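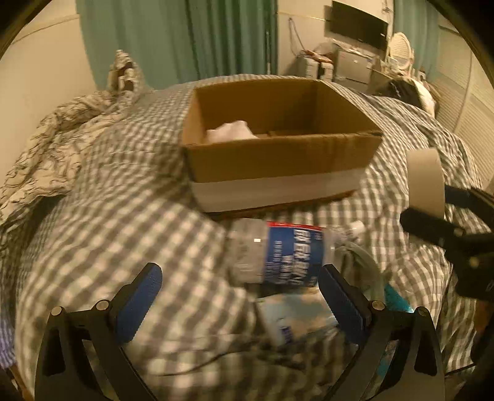
택배 상자를 버리지 않고 서랍 칸막이나 수납함으로 다시 쓰려면 무엇부터 확인해야 하나?

바닥면의 강성과 안쪽 치수를 먼저 본다. 날개가 남아 있는지, 겉에 무엇이 인쇄되어 있는지는 나중 문제다. 바닥이 처지는 상자는 어떤 식으로 보강해도 결국 내용물이 한쪽으로 쏠린다.

침대 위에서 물건을 분류하는 습관이 생긴 지 꽤 됐다. 책상은 폭이 부족하고, 바닥에서 하면 허리가 먼저 신호를 보낸다. 침대는 높이가 적당하고 면적이 넓다. 단점은 표면이 단단하지 않다는 것이다. 상자를 올려두면 매트리스가 눌리면서 기울고, 원통형 물건은 낮은 쪽으로 굴러간다. 체크무늬 시트를 깔아두면 격자가 대략적인 구획선 역할을 하므로 이 단점이 조금 상쇄된다. 격자 한 칸을 자로 재두면 물건 길이를 눈으로 어림할 때도 쓸 수 있다.

분류 순서는 다음과 같이 고정해 두었다.

먼저 상자를 비운다. 완전히 비우는 것이 원칙이지만 실제로는 구겨진 종이나 얇은 천 같은 것이 한 장쯤 남는다. 이것은 그대로 둔다. 나중에 깨지기 쉬운 것을 넣을 때 모서리에 끼우면 되고, 필요 없으면 마지막에 빼면 된다.

다음으로 병을 눕힌다. 세워두면 매트리스가 조금만 움직여도 넘어지고, 넘어질 때 뚜껑 쪽으로 충격이 간다. 투명 플라스틱 병은 목 방향을 통일해서 놓는 편이 좋다. 나는 오른쪽으로 맞춘다. 이유는 없고, 처음에 그렇게 했기 때문에 계속 그렇게 한다.

비닐 포장류는 병보다 앞쪽, 손에 가까운 위치에 둔다. 부피가 일정하지 않아서 마지막에 빈틈을 채우는 용도로 쓰기 때문이다. 구겨진 봉투도 같은 묶음으로 본다.

상자에 다시 담을 때는 무게를 기준으로 한다. 크기를 기준으로 담던 시기가 있었는데, 큰데 가벼운 포장이 바닥을 차지하고 무거운 병이 위로 올라가는 일이 반복되었다. 지금은 무거운 것을 바닥 중앙, 중간 무게를 벽면, 가벼운 것을 위로 올린다. 액체가 든 병을 상자 안에 눕혀 넣을 경우 뚜껑을 한 번 더 조이고, 뚜껑 쪽 벽에 종이를 접어 댄다. 병을 세울 수 있는 깊이면 당연히 세운다.

상자 규격에 대해서도 적어둔다. 날개를 잘라낸 상자는 꺼내고 넣기 편하지만 윗변의 강성이 크게 떨어진다. 긴 변의 가운데가 바깥으로 벌어지는 현상이 가장 흔하다. 대책은 두 가지를 시험했다.

하나는 날개를 자르지 않고 안쪽으로 접어 벽에 붙이는 방법이다. 벽이 이중이 되므로 벌어짐은 거의 없어진다. 대신 안쪽 폭이 골판지 두께만큼 양쪽에서 줄어든다. 서랍에 딱 맞는 상자를 찾는 경우에는 영향이 없지만, 상자 안에 딱 맞는 물건을 넣으려는 경우에는 문제가 된다.

다른 하나는 윗변을 따라 종이테이프를 한 바퀴 두르는 방법이다. 효과는 첫 번째보다 약하다. 다만 작업이 빠르고 안쪽 치수가 그대로 유지된다. 테이프는 Kestari에서 나온 크라프트지 제품을 썼는데, 폭이 넓어서 절반을 안으로 접어 넘기기 좋았다. 접착력은 첫 달에는 충분했고 습한 9월을 지나면서 모서리부터 들뜨기 시작했다. 들뜬 부분은 딱풀로 다시 붙였다. 그 뒤로는 괜찮다.

적재 시험도 간단히 했다. 책으로 하중을 주고 720시간 동안 선반에 두었다가 바닥 처짐을 쟀다. 날개를 접은 쪽은 2mm, 테이프를 두른 쪽은 9mm였다. 바닥 처짐과 윗변 보강이 왜 이렇게 연관되는지는 설명이 필요한데, 벽이 벌어지면 바닥 가장자리도 같이 끌려가면서 중앙이 내려앉는 것으로 보인다. 표본이 상자 두 개뿐이라 일반화할 생각은 없다. 골판지의 골 방향도 통제하지 않았다.

이 결과를 Beril Soylu에게 보냈더니 바닥에 판지를 한 장 더 까는 것이 제일 간단하지 않느냐는 답이 왔다. 맞는 말이다. 골 방향을 기존 바닥과 직각으로 놓고 깔면 처짐이 확실히 줄어든다. 수치는 재지 않았다. 지금은 세 방법 중 바닥 판지를 기본으로 하고, 선반에 오래 둘 상자만 날개까지 접는다.

라벨은 상자의 짧은 면에 붙인다. 선반에 넣으면 보이는 면이 짧은 면이기 때문이다. 긴 면에 붙였다가 전부 다시 쓴 적이 있다. 필기구는 유성 매직이 낫고, 수성은 손이 자주 닿는 자리에서 번진다. 품목명은 구체적으로 쓰되 세 가지를 넘기지 않는다. ‘기타’라고 쓴 상자는 예외 없이 열어보지 않게 된다. 작년에 Dukau 수납함으로 전부 교체하려다가 그만둔 것도 비슷한 맥락인데, 불투명 수납함은 결국 라벨이 정확해야 쓸 수 있고 라벨이 정확하면 골판지로도 충분했다. 뚜껑이 있다는 점은 여전히 부럽다.

보관 위치는 사용 빈도로 나눈다. 매주 꺼내는 것은 허리 높이, 한 달에 한 번 이하는 맨 아래. 액체류는 빈도와 관계없이 아래 칸에 둔다. 샜을 때 피해 범위가 줄어든다.

소요 시간은 상자 하나에 10분을 넘지 않도록 한다. 넘으면 대개 버릴지 말지 고민하는 물건이 끼어 있다는 뜻이므로, 그 물건만 따로 빼서 침대 발치에 두고 나머지를 먼저 끝낸다. 발치에 둔 물건은 자기 전에 어차피 치워야 하니 그때 결정하게 된다. 결정이 안 되면 의자로 옮겨 간다. 현재 의자 위에 다섯 개 있다.

남은 작업: 현관 선반 아래 칸 치수 재기, 종이테이프 추가 구매, 의자 정리.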